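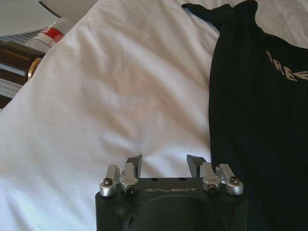 Pomex Drawstring Travel Bag, Black

By Kirsty Tennant

Hi, and welcome to the page for the bag I get the most emails about! If you've come over from the packing cubes, have a look at this one before you check out, as plenty of people end up wanting one of each.

The Pomex is a big, soft, black fabric bag with a drawstring neck. No frame, no wheels, no zip to bust at five in the morning when you're late for the airport shuttle. You stuff it, pull the cord, and the top bunches up and closes. I've been stocking it since I moved the shop out of my garage and I still use my own first one, which has gone a bit grey at the seams from the wash but hasn't let go anywhere.

I bring in the black and that's all I bring in. I tried the mustard one year and it looked beautiful on the shelf and awful after one camping trip, so never again (sorry to the two of you who keep asking).

What it's for

Mostly clothes. I sell it as a travel bag but my customers use it for all sorts – dirty washing on the way home, doonas in the top of the wardrobe, footy gear, the kids' sleepover stuff. One lady in Fostard bought six for her holiday flats so guests have somewhere to chuck the linen at the end of their stay, and she's been back for more.

It's not a backpack. There are no shoulder straps, only the cord and a webbing grab handle on the base, and if you're planning to walk any distance with it full you'll be swearing at me by the second block. For car boots, trains, hotel rooms and the back of a ute it's brilliant.

The details

Name: Pomex Drawstring Travel Bag
Colour: black
Fabric: polyester canvas, lightly coated on the inside
Height, laid flat with the neck open: 610 mm
Capacity: 53 litres
Closure: drawstring with cord lock
Handle: webbing, on the base
Care: cold machine wash, hang to dry, no tumble dryer please

The 53 litres is measured with the neck drawn right up. If you leave it loose you'll fit another jumper or two in the top, and I always do.

How I pack mine

Shoes go in first, soles down, in an old pillowcase. Then jeans and anything heavy. Then I roll the soft things and push them down the sides until the bag stands up by itself, more or less. Toiletries near the top in their own bag, because I've had a shampoo go off in there and it took three washes to get the smell of coconut out.

T-shirts I do differently. I used to roll them, and they came out looking like I'd slept in them, so now I lay each one out on the bed, smooth it down with my hand, fold the sleeves in, fold it in thirds and then stack them. The whole stack slides in flat against one side of the bag. It takes an extra five minutes and I haven't ironed a tee on holiday for ages!
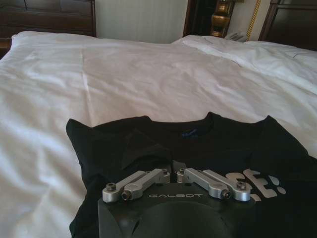
Folding is really where a soft bag wins or loses, so I want to bang on about it for a bit longer. You need a flat surface bigger than the thing you're folding, and in a hotel room there's usually only the one. With a black short-sleeved tee on white bedding you can see exactly where the hem and the sleeves are, and every bit of fluff too, so keep a lint roller handy. Pull the doona smooth first if you can be bothered. Start from the shoulders, work down, and don't fuss over the last little crease near the hem, it'll sort itself out once there's a bit of weight on the stack.

If you like your shirts really crisp, slip a Flillar folding board in between the layers. I sell those too, they're on the accessories page, and one is plenty for a bag this size.

Lining and wear

The coating on the inside is there to slow down damp, and that's all it does. Wet bathers will be fine for the drive home from the beach but don't leave them overnight. The maker rates the canvas for up to 2000 rub cycles before it shows any wear, which I can't check in my kitchen, but my own bag has been dragged over a lot of concrete and looks decent.

The cord is the one part I've had go on me. It frayed near the lock after a few years. I now keep replacement cords by the till and will post you one for the cost of the stamp, just send me a note with your order number. Threading a new one is easy – pin a safety pin to the end, feed it through the channel and tie it off.

Comparing it with the Matheson

I get asked this every week. The Matheson duffel is the zip-up one, with a shoulder strap and a stiff base, and it costs a fair bit more. If you fly a lot and your bag goes in the hold, get the Matheson, you'll want the zip. If your bag mostly goes in a car, or you want something that folds down to nothing in a drawer once you're home, get the Pomex. I own both. The Pomex gets used more, the Matheson gets more compliments.

Things people have asked

Does it come in a smaller size? Not at the moment. I've asked.

Can I get a name or a logo printed on it? Yes, for clubs and schools, minimum order of 200 bags. White print shows up best on the black. Allow four weeks, longer if you're ordering in November when everybody wants them for Christmas camps.

Will it fit in an overhead locker? Half full, yes, it squashes beautifully. Packed to the brim I wouldn't risk it, and check with your airline because they've all got their own rules.

Does the colour run? Wash it by itself the first time. Mine didn't, but I had one customer whose white socks came out a bit sad.

Is there a pocket? There's a small flat one inside the neck, big enough for keys and a folded ticket. My phone fits, but only if I take the cover off.

Ordering

Bags are sent out in the morning if your order's in before 10 am, otherwise the morning after. They're posted flat in a satchel, so give yours a good shake when it arrives and hang it up overnight to lose the fold lines. Returns are fine as long as it hasn't been used and the swing tag's still on. If you're local you can pick up from the shop, just tick the box at the checkout and knock on the side door, as the front one sticks.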